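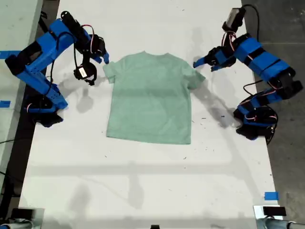 Section 4. Laying out and folding a T-shirt

Okay, this is the section most people skip to, and I get it! T-shirts are most of anybody's laundry. If you came straight here, please at least glance at section 2 for setting up your table, then come on back.

I'm using a plain short-sleeved crew neck for everything below. V-necks work the same way. Long sleeves need one more fold, and I cover those in section 5.

Before you start

You want a flat, hard surface that's wider than the shirt with its sleeves out. A bed will drive you nuts (I folded on mine for years, so I speak from experience). A light tabletop is my favorite because you can see where the edges of a colored shirt are without squinting at it.

CAUTION: Wipe the table and let it dry all the way. Pale cotton picks up everything, and a damp spot leaves a crease you'll have to iron out.

Laying it out

1. Hold the shirt by the shoulder seams and give it one good shake.

2. Lay it down with the collar at the far side and the bottom hem toward you.

3. Pull both sleeves out to the sides. They don't have to match perfectly. One usually droops a little lower than the other and that's fine for now.

4. Put both palms on the chest and smooth outward, then down to the hem. Go easy! If you press hard you just push the wrinkles into the armpits.

5. Check the hem. If one corner rides up higher than the other, tug that corner down gently until it's close to straight.
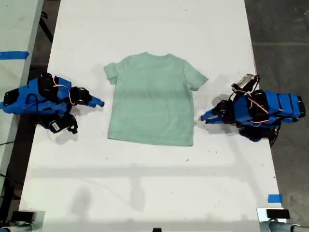
NOTE: Faint wrinkles across the body are okay at this point. I used to chase every last one, and my friend Gayan Marikar finally told me to quit it, they settle once the shirt is in the stack. He was right, though don't tell him I wrote it down.

Folding

6. For a drawer fold, turn the shirt over so the back is facing up. (For a quick shelf fold, leave it face up.)

7. Bring the right side in toward the middle, sleeve and all, so the new edge runs straight down from about halfway along the shoulder. Fold the sleeve back on itself so it stays inside that edge.

8. Do the same on the left. You should have a long rectangle with the collar at the top.

9. Fold the hem up to just below the collar, then fold in half again. For the Evero drawer inserts, do thirds on this last one, or it'll stand too tall and catch when you close the drawer.

CAUTION: Don't fold across a rubbery print while the shirt is still warm from the dryer. It can stick to itself. Give it a few minutes flat.

If your stack leans, your rectangles are probably different widths. Go back to step 7 and use the first shirt as your guide for all the others. I do my whole pile this way on Friday nights with the radio on, and by the third shirt your hands pretty much know where to go.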